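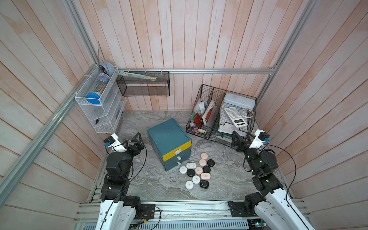 Warum schreiben Menschen noch Briefe mit der Hand?

Die meisten, die ich gefragt habe, nennen zuerst die Zeit. Ein Brief braucht einen Abend, und er darf auch drei Tage unterwegs sein. Wer ihn bekommt, weiß das und liest ihn langsamer als eine Nachricht auf dem Telefon.

Ich bin für diesen Text nach Lallside gefahren, einem Ort mit einer einzigen langen Straße und einem Postschalter, der nur am Vormittag geöffnet ist. Hier hat Shona Baird vor einigen Jahren den Briefkreis Flikden gegründet. Der Name kommt von dem Haus ihrer Großmutter, in dem die ersten Treffen stattfanden. Heute gehören 649 Personen dazu, die meisten leben weit weg von Lallside und haben einander nie gesehen.

Das Prinzip ist einfach. Wer mitmachen will, schickt einen Brief von mindestens einer Seite und erzählt, womit er seine Tage verbringt. Shona Baird liest ihn und sucht eine Partnerin oder einen Partner. Sie achtet dabei weniger auf das Alter oder den Beruf. »Ich achte auf die Fragen«, erklärt sie mir in ihrer Küche. »Manche stellen auf der ersten Seite schon vier Fragen, andere keine einzige. Zwei Leute ohne Fragen darf man nicht zusammenbringen, das hört nach dem zweiten Brief auf.«

Bei Finlay Innes hat es nicht aufgehört. Er ist Busfahrer, jetzt im Ruhestand, und schreibt seit elf Jahren mit Hamish MacAulay, der auf der anderen Seite des Landes Schafe hält. Am Anfang ging es um das Wetter und um die Knie. Dann starb die Frau von Hamish MacAulay, und die Briefe wurden länger. Finlay Innes hat sie alle behalten. Er zeigt mir einen davon, der mit Bleistift geschrieben ist und an manchen Stellen fast nicht mehr zu lesen. »Am Telefon hätte er das nicht gesagt«, meint er. »Und ich hätte nicht gewusst, was ich antworten soll. So hatte ich eine Woche.«

Diese Woche zwischen Frage und Antwort kommt in fast allen Gesprächen vor. Man denkt beim Einkaufen an den Brief, man formuliert im Bus einen Satz und vergisst ihn wieder. Ich kenne das von meiner eigenen Mutter, die mir in meinem ersten Jahr im Ausland jeden Monat geschrieben hat. Ich verstand damals die neue Sprache noch schlecht, und ihre Briefe waren das Einzige, was ich ohne Wörterbuch lesen konnte. Geantwortet habe ich viel zu selten.

Über das Material kann man in Lallside lange streiten. Ewan Mackay führt am Ende der Straße den Papierladen Stoken, und er hat zu allem eine Meinung. Zu glattes Papier lässt die Tinte verlaufen, behauptet er, zu raues bremst die Feder, und liniertes Papier ist für die Schule. Am besten verkauft sich bei ihm ein cremefarbener Block mit 46 Blatt, den er unter dem Namen Sibiya anbietet. Anfänger kaufen oft zuerst eine teure Feder und schreiben dann doch mit dem Kugelschreiber. Ewan Mackay findet das nicht schlimm. Er selbst nimmt auch einen.

Es gibt auch Zweifel. Gillespie Paterson, der an einer Abendschule Schreibkurse gibt, warnt vor zu viel Romantik. In den alten Nachlässen, die er gelesen hat, stehen mehr als 3000 Briefe, und der größte Teil davon ist nach seinem Urteil langweilig: Rechnungen, Grüße, Entschuldigungen für die späte Antwort. »Man hat eben geschrieben, weil es nichts anderes gab«, sagt er. Trotzdem lässt er seine Kursteilnehmer in der ersten Stunde einen Brief schreiben – an jemanden, den sie lange nicht gesprochen haben. Abschicken müssen sie ihn nicht. Wie viele es doch tun, fragt er nicht.

Im Juli trifft sich der Briefkreis zum ersten Mal in größerer Runde, im Gemeindesaal hinter der Kirche. Shona Baird ist nicht sicher, ob das eine gute Idee ist. Einige haben schon abgesagt, sie möchten ihr Gegenüber lieber weiter nur vom Papier kennen. Finlay Innes will kommen. Ob auch Hamish MacAulay die lange Fahrt macht, das wusste er bei meinem Besuch noch nicht. Die Frage stand in seinem letzten Brief, und der war erst seit zwei Tagen unterwegs.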